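Sewing a Tube Sleeve Cover in Rib Fabric

Uncombe Sewing Notes – Stretch Fabrics, Part 4

This page covers cutting, seaming and finishing a plain tube sleeve in black rib fabric on a domestic machine. The method also works for leg warmers and replacement cuffs. It assumes you can already thread the machine, change a needle and sew a straight seam. A serger is faster for the long seam but is not required.

Materials

Rib fabric with good recovery, pre-washed
All-purpose polyester thread (Chala black was used for the sample)
Stretch needle, new
Ivovix wash-away tape, narrow
Tailor's chalk in white or yellow
Flexible tape measure
Ballpoint pins or sewing clips

Do not use cotton thread. It has almost no give and will snap the first time the sleeve is pulled on.

Checking the fabric

Fold a piece of the fabric across the ribs and hold it flat against a ruler. Mark a 4-inch section with pins, then pull until you feel firm resistance. The section should reach 6 inches without strain. Release it and wait a few seconds. If it stays noticeably longer than 4 inches, the recovery is poor and the finished sleeve will slide down in use. Keep that piece for a loose scarf or a lining.

Measuring and cutting

1. Measure around the widest part of the arm with the elbow bent. Multiply by 0.9. This is the finished width at the top edge.
2. Measure around the wrist and multiply by 0.9 for the lower edge.
3. Add seam allowance to both figures. A quarter inch on each side is enough.
4. Decide the length. The sample was cut 61 cm long, hems included, to reach from the upper arm to past the wrist. Rib shortens slightly once it is stretched sideways, so do not cut to the exact arm length.
5. Lay the fabric in a single layer. Let it rest for an hour if it came off a roll.
6. Chalk the outline on the wrong side. Greatest stretch must run around the arm.
7. Cut with a rotary cutter if you have one. Scissors lift the fabric and give a stepped edge on narrow ribs.

Sewing the long seam

Fold the piece lengthwise, right sides together, and clip from both ends toward the middle. Any excess that collects in the middle can be eased in there. Set a narrow zigzag, width 1, length 2.5. On the Berkent machine used for the sample, presser foot pressure was reduced by 2 steps from the default. Other machines will differ; test on scrap first.

Sew without pulling from behind. If the seam ripples, lower the foot pressure again before changing the stitch. If stitches skip, replace the needle even if it looks fine. Finger-press the seam open, or to one side if it was serged.

Hemming

Turn up each edge 3/4 inch and hold it with the wash-away tape. Stitch from the right side with a twin needle or a wider zigzag. Support the tube so its weight does not hang off the machine bed – a hanging tube stretches the hem as it is sewn. Rinse the tape out afterward in lukewarm water and dry flat.

Inspecting dark fabric

Faults are hard to find on black rib under an overhead bulb. Place a lamp low and to one side so that ridges and creases pick up some light. Turn the sleeve slowly and check the seam, both hems and the rib direction. A twisted seam usually means one layer fed faster than the other.

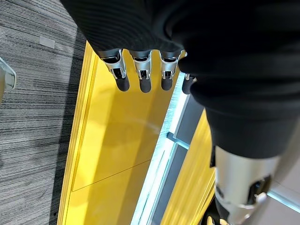

Black fabric with fine ribbing at upper left and softer folds toward the right. Faint gray highlights follow the creases.

Common faults

Wavy hem: steam it from above without touching the iron to the fabric. If it does not settle, unpick and resew with less foot pressure.
Top edge rolls: hem too narrow. Widen it, or add a band of the same rib.
Sleeve too tight at the elbow: recut with the elbow measurement taken bent.
Chalk will not brush off: use a damp white cloth. Colored cloths can leave lint.

Care

Wash inside out in cold water with similar colors. Skip fabric softener, as it weakens recovery. Dry flat and store folded – hanging lengthens the tube over time. Part 5, planned for July, covers thumbholes.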